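Sethi Bench Assist
Robotic tray loading for small-parts assembly benches

Tririk > Products > Assembly > Sethi Bench Assist

Sethi Bench Assist takes over the repeat loading of slotted trays at a manual assembly bench. The operator sets up the first tray by hand and does the final check. The arm does the filling in between.

It was developed with the Drandumby plant, where bench staff used to load every tray themselves for a whole shift. The layout tool that comes with the product lets you try a bench in simulation before you move any furniture. You can place the table, carts, stools and doors, then check how far a person has to lean to reach the tray.
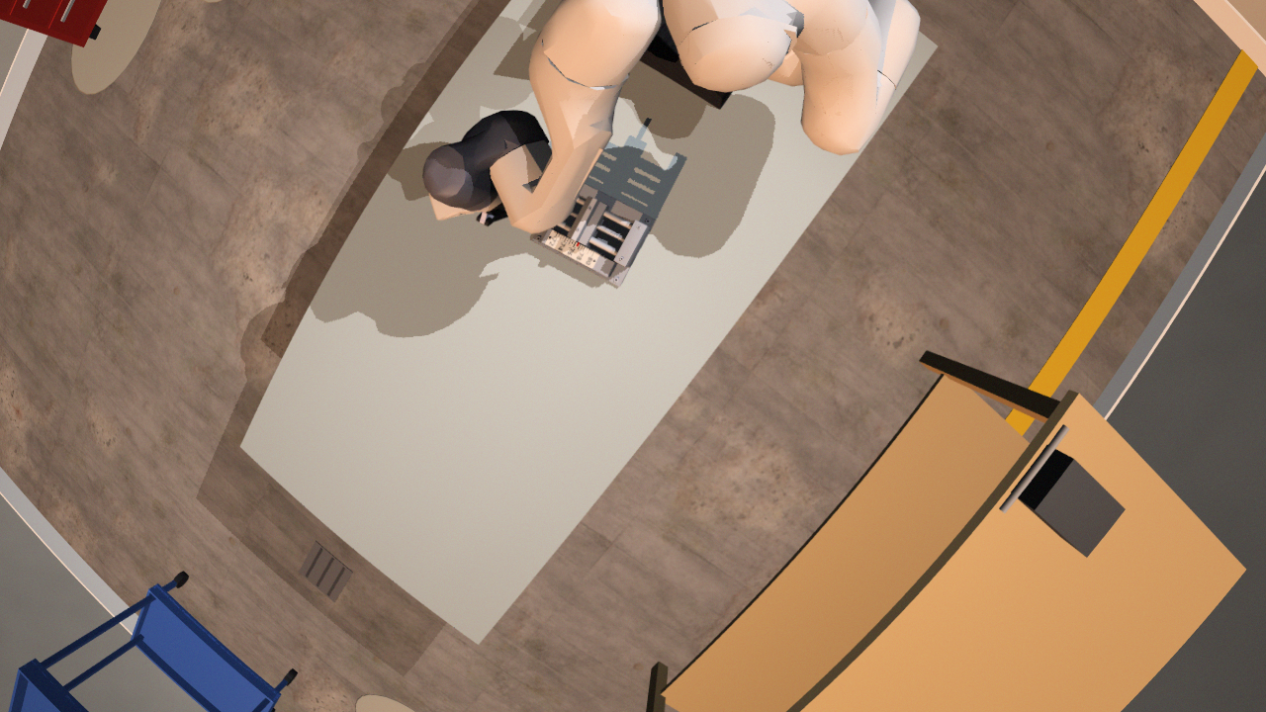 What changes for your staff

Operators stay at the bench. Their time goes to setup, inspection and clearing faults. At Drandumby, loading by hand went from the full shift to 2 hours of it, and the same crew now looks after the cells.

"My shoulders used to be sore by lunch," says Yanling Xue, bench operator. "Now I check parts most of the day. The first month was slow because we kept stopping the arm to fix the tray position."

Training takes 16 hours per operator and is done on your own bench. Line leads get an extra session on changing tray recipes. Jiahui Jia runs the courses in English and Mandarin.

We ask customers to tell bench staff about the change before the site survey. Operators usually know which trays jam and which side of the table gets crowded, and we need that information for the layout.

Specifications

Tray capacity: up to 30 slots
Throughput: 800 parts per hour
Stored recipes: 16
Mounting: bench edge or floor stand
Layout software: Cleteo, one license included

In the box

Arm and controller
Bench clamp
Stop button with cable
Tray locating plate
Operator guide

Trays are not included. Send us a sample of yours and we will cut the locating plate to match.

Ordering

Delivery and installation are quoted after the site survey. For a survey, contact Sławomir Śliwiński in sales. For spare clamps and plates, contact Chunhua Cheng in parts.

Page updated 26/02/2019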